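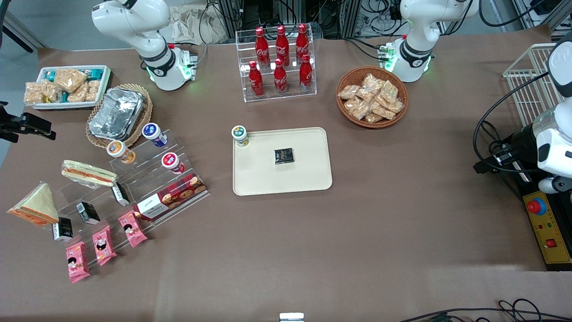 Talks > Spring meetup > Speaker notes

Filed under: Lessons Learned

The arm that stopped and the light that stayed green

Good morning, and thank you for coming out at 9 in April, when I know the coffee line is long. I'm going to tell you about a bad afternoon at Brirnach, and I'll try to be fair to everyone in it, me included.

(pause, let people sit)

Orno is our snack-packing setup. Two arms, one table, and the job is to fill a tray with whatever a customer picked: a drink, a sandwich, maybe a chocolate. By the time of the fault we had run 1,222 orders through it and we were feeling pretty pleased with ourselves.

Then the left arm stopped halfway to a sandwich. No alarm, no message, and the ring light still a lovely calm green. One of us (all right, it was me) took that green to mean "safe" and reached in to straighten the tray. The arm finished its move 3 seconds later and bumped my wrist. I was fine, a bit pink, and very embarrassed.

(slow down here)

What we found in the log: the arm was waiting on a late reply from the planner. Power on, brakes off, motion still queued. The light only ever told us the controller was healthy, and we'd been reading it as something else for months.

What we changed. A late reply now throws the queued move away. We hit the red button before any hand goes over the table, every time, even for a fallen cup. And the folks at Plultelholm, who run the same kind of setup, tested the new timeout for nearly 3,000 moves before we went back to work.

If there's time, tell the story about the Bayram demo. If not, go to questions.

Comments (3)

gearbox_mom: We had the same thing with our light! Ours is taped over now until we get a proper one.

tallpaul16: Did you report the wrist bump as an injury or a near miss?

Reply from the speaker: Injury, small as it was. The form took longer than the bruise did.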